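3.2 Collection of grasp examples

The learning part of Brarari needs many examples of grasping, both good and bad ones. In our earlier work (Section 2) the examples came from simulation only, and the policy trained on them lost much of its quality when it was moved to the real arm. For the present study we therefore collected all examples on the real cell in our laboratory at Foltwood. This section explains how the cell is arranged, how one attempt is carried out and stored, and which attempts we removed before the training.

Cell and camera. The cell has a KUKA arm with a pneumatic gripper and one gray bin with sloping walls. The bin is clamped to the table, so that it does not move when the gripper touches a wall. A fixed camera looks at the bin, and its position was not changed between the first and the last collection day. We calibrated the camera to the arm base once before the collection and again in May, after the gripper fingers were replaced. The two calibrations were close enough that we use the second one for the whole set.

We did not cover the surroundings of the bin. In a first trial we cut every image to the inside of the bin, but the walls are high and the arm often hides one of them, and the automatic cutting was then wrong. In the final version the network receives the full image together with a mask of the bin floor. The mask is drawn by hand one time for each bin position.

Objects. All objects are blocks. They differ in length and color, and the colors are mostly in the green and red families. We chose blocks for a practical reason: the contact between two flat sides is the case where our old policy made the most errors. When two blocks lie side by side, there is often no space for a finger, and the correct action is to take another block first or to push the pair apart. A set with only single, well separated blocks does not teach this. Color is not given to the network as a label. We keep it only to find the same block again in two images that follow each other.

Course of one attempt. At the beginning of a session the operator empties a box of blocks into the bin and spreads them by hand. After that the program works alone until the bin is empty or until 17 attempts in sequence have failed. One attempt has the following parts. The arm moves out of the view and the camera takes an image. A grasp candidate is selected, either by the current policy or at random from the positions inside the floor mask. The arm goes down over the candidate, and a second image is stored shortly before the gripper closes. Then the gripper closes, the arm lifts, and a third image is stored at the lifting height. The label comes from the finger opening measured at this height. If the fingers are fully closed, the attempt is counted as failed.

The second image was not part of our first plan. It was proposed by Joon-young Ryu when we saw that many failures could not be understood from the image before the motion and the image after it. A finger may touch a neighbor block on the way down and turn it, and then the final position of the blocks gives no information about the cause. Figure 3 is an image of the second type, with the gripper low over the bin floor and blocks on both sides of it. From such images we can judge if the free space next to the fingers was enough, also in the attempts which are labeled as successful.

Choice between policy and random candidates. In the first sessions all candidates were random. Later the share of random candidates was lowered step by step, but it was never set to zero. When only the policy chooses, it prefers the blocks in the middle of the bin, and examples near the walls become rare. Near the walls the wrist can come into contact with the bin, so these examples are the expensive ones, and we did not want to lose them. For candidates close to a wall the downward speed was reduced.

Checking of labels. The label from the finger opening is not always correct. A block that is held only at its edge can fall after the measurement. Yoon-hee Shin and Ernő Sipos looked independently at 501 attempts, without seeing the automatic label, and disagreed with it in 43 of them. Most of these cases were edge grasps. We added a second measurement of the opening at the end of the lift, and an attempt is now positive only if both measurements show a block. Attempts recorded before this change were labeled again by hand.

Removed attempts. We removed attempts in which the program was stopped by the operator, attempts with a missing image, and all attempts from one session in which the air pressure was set too low. We did not remove attempts with strong shadow or with bright reflection on the arm, as these conditions are normal in the cell.

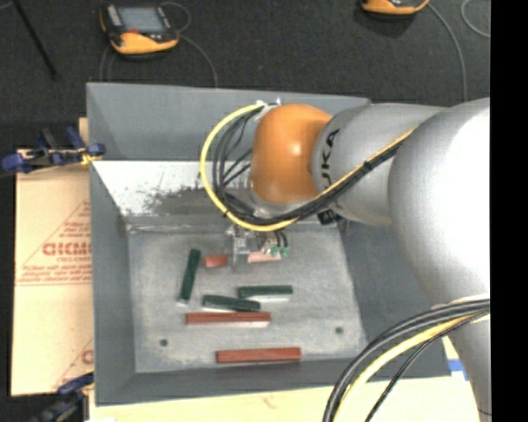 Figure 3. Image of the second type, stored with the gripper low in the bin. Red and green blocks lie on the bin floor.

3.3 Network input and training

Each example is given to the network as the first image, the floor mask and the grasp candidate. The second image is used only in the training, for the additional output that estimates the free space next to the fingers.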